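The planner is getting credit for the data

Everyone selling manipulation software this year has a slide about the planner. I have sat through enough of them to be tired of it. 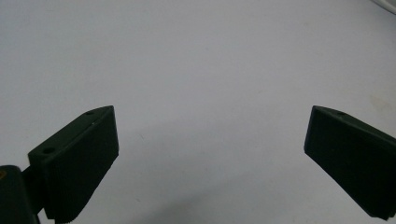
Dirk Schouten wrote to me after my last column that I was being unfair, that a policy trained on hand-held demonstrations now does things no hand-tuned planner ever managed, and that a person who still wants to see a cost function in September is asking for a horse. Fair enough. I have watched the same demos he has, and some of them are very good. My complaint is with what gets left off the slide.

Take the jaw opening. With a hand-held gripper you have to recover the width between the fingers from somewhere, often from the camera itself, and the usual tool does it by fitting a model to each picture. Open wide over a pale surface with nothing between the fingers, that ought to be the easy case. It is also the case where a bad calibration can sit for weeks, because there's no object to miss. The number comes out smooth, the training loss goes down, and then the arm closes three millimeters early on a real part and somebody blames the network.

At Pretham, where I spent part of the spring, we had 1,696 demonstrations in the set when we finally wrote a checker for this. It threw out 163 of them. Nothing clever was involved. It compared the width signal at full open against the width signal at full open the day before, and complained if they differed. A graduate student could have written it in an afternoon, and one did, on a Monday, after months of us arguing over which planner to put on top.

The planner people will say that a good model absorbs this sort of noise. Random noise, maybe. An offset that comes in whenever a finger has been taken off and bolted back on is a different animal, and the model will learn it faithfully. I asked the vendor, Van Rooij, how their Flonthorpe package handles it. The answer was that it is "robust to hardware variation," and when I asked for the test I was sent a video.

I don't want the old days back. I spent years in them, tuning gains at seven in the evening, and the code I left behind was awful. What I want is dull: a record of when the fingers were last changed, a calibration file with a version number, and a replay tool that lets me step through a recording with the estimated pose drawn over it. The open tool we use, Ustulitz, does the last of these badly and the first two only if you remember to type them in.

Schouten's reply to all that was that the next model will make it unnecessary. He said it about the last one too. I would still like to see the calibration file.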